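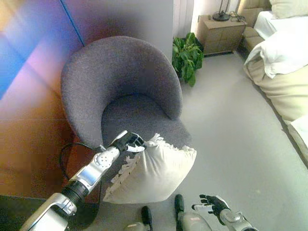
Throw pillows in a guest bedroom get leaned on, dropped and slept on, so the covers need washing more often than most people wash them. Plan on once a month if the room is in use. Pillows with a ruffled or fringed edge, like the white one held up by its corner in front of the gray tub chair, take a little more care than plain ones. The steps are the same for any size.

What you need: mild liquid detergent, a mesh laundry bag, a soft brush and a clean towel.

1. Check the care label. If it says dry clean only, stop here and take it to a cleaner.

2. Look for a zipper, usually along the bottom seam. If there is one, take the cover off and close the zipper again before washing. If the cover is sewn shut, go to step 6.

3. Brush the edge with the soft brush, working outward from the seam. Trim loose threads with scissors. Don't pull them.

4. Turn the cover inside out and put it in the mesh bag. Wash cold on the gentle cycle. White covers can go in with white sheets but not with towels, which leave lint in the trim.

5. Lay the cover flat on the towel and straighten the edge with your fingers while it is damp. Let it air dry. A dryer tends to curl the trim.

6. For a sewn cover, mix a teaspoon of detergent into two cups of cool water. Dab the marks with a cloth, then go over them again with plain water. Stand the pillow on its side to dry and turn it after 4 hours.

7. Before the pillow goes back, vacuum the chair with the upholstery tool. Do the crease where the seat meets the backrest, then the inside curve. Dark fabric shows lint from a white pillow, so run a lint roller over the seat too.

8. Shake the pillow by two opposite corners to even out the filling, then set it upright against the back of the chair.

Posted by Abrehet Hadgu, Sat 9 May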